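The new hand on the packing bench

I got to Vulero just before seven on a Thursday, which is when the early crew has its first coffee, and Florence Marchand had already put a mug in front of me before I'd found a place for my coat. She has run the packing room for years and she talks fast, so if there are gaps in what follows, blame my handwriting.

Vulero fills and packs cleaning concentrates for smaller brands. Grala is the biggest customer, Lachance comes second, and then there's a long tail of people who want one pallet at a time with their own label on it. It's the long tail that used to wear everyone out. A big run is dull but steady. A small run means new labels, new cartons and somebody standing at the bench picking bottles up by the neck, checking them and setting them down again.

"My wrists were shot," Florence told me. "I'd go home and I couldn't open a jar. My husband did all the jars in our house, and he's hopeless, he just bangs them on the counter."

The arm arrived in February. It does the bench handling on the small runs, 300 bottles in a batch, and the crew call it Morkness, after the supplier's name stencilled on the crate it came in. I'd expected something enormous behind a cage, and instead it's a modest thing at the end of a bench with people walking past it carrying their lunch.

I asked Florence if she'd been worried when she heard it was coming. She laughed and said worried wasn't the word she'd used at the time.

"We all thought the same thing, eh? You bring in one of those and then you start saying goodbye to people. I asked straight out at the meeting. I said, who's going? And they said no one, and I said, put it in writing. And they did – it's still up on the corkboard by the sink."

She took me over to look (it is, under a takeout menu). The room had five people on the early shift before, and it has five now. What's changed is where they stand. Two of them look after the arm and the changeovers, and the other three do checking, cartons and dispatch, swapping at the break so that nobody's stuck with the same job all day.

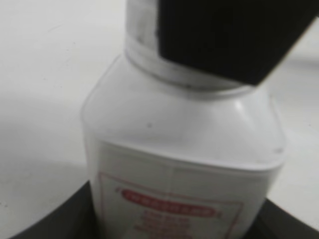

Morkness at work: the gripper at the neck of a bottle on the packing bench.

The person who taught it most of what it knows is Sigrún Damgaard, who started at Vulero as a summer temp on cartons and stayed. She had no background in this at all. She'd done a couple of years of a nursing course and decided it wasn't for her.

"I was the one who kept asking the installer questions," she said, "so he gave me the handheld and said, go on then, you do it. I think he wanted his lunch."

She has strong opinions about grip. Squeeze too hard and you mark the collar, too soft and the bottle swings on the way over. She spent most of her first weeks fiddling with that, and she still changes it when a new bottle shape comes in. Square shoulders behave differently from round ones, apparently, and a full bottle is another creature altogether from an empty one. I wrote all this down and understood maybe half of it!

What surprised me was how much of her method came from Florence. When the arm kept fumbling a particular bottle, Sigrún would get Florence to pick one up and then just watch her hands.

"She comes in from the side a little, she doesn't go straight down," Sigrún said. "She didn't know she did it. I had to ask her to do it slowly and she got annoyed with me."

"I did get annoyed," said Florence, from the other side of the room.

It hasn't all been lovely. Both of them told me the arm is slower than a good packer on a good morning, and that the first month was miserable, with stoppages and everyone behind. Florence misses the chatter as well. When you stood shoulder to shoulder at the bench you talked the whole shift, and now people are more spread out. She's asked for the radio back on, and that's being discussed.

Then there's the money. Sigrún got a raise when she took on the programming, but it took her a while to get it, and she had to ask more than once. Florence thinks anyone who looks after the arm ought to be on the same rate, and she's planning to bring it up at the next meeting. I wouldn't want to be the one saying no to her.

I asked about the wrists before I left. Much better, she said, though she still hands over the jars at home. She's got used to it and he likes to feel useful.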